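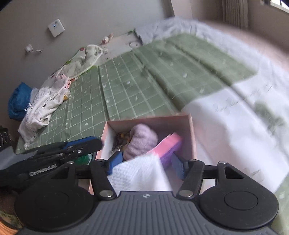 Skip to content
Search this site Search
December
By Geum-ok Sung

Replay tool now lines up both grippers

The Drundbridge team has finished the new version of Peng, our tool for checking and trimming two-handed recordings before they go to training. The main change is in how it handles time. Each hand-held gripper keeps its own clock, and until now we matched the left and right streams by hand, using a sharp movement near the start. Peng now does this from the motion data and shows the result as two tracks, one above the other, with the finger opening drawn underneath.

We tried it on 463 recordings of small household jobs, mostly putting loose things into boxes on beds and tables. It lined up all but 90 without help. Most of the rest had a long still period at the start, which gives the matcher very little to work with. Those now go into a separate list – open one, drag the lower track until the two agree, and save.
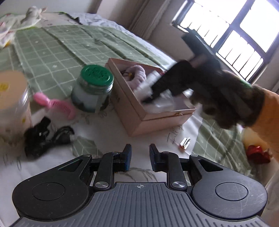

Camera tracking is the other part that needed work. When the fingers are down inside a box, the view is mostly box walls and gripper, and the position estimate can drift. Peng marks these stretches in yellow and leaves them in. Please don't delete them – the planning group in Diluvdale wants the grasps, even where the path is poor, and will fit the path again on their side.

Settings from the old version carry over, apart from the trim length, which you will need to enter again. If the window opens blank, clear the cache folder and restart. Recordings made for Grandville should stay in the old version until their export format is added. That is ticket 169.

Last updated: December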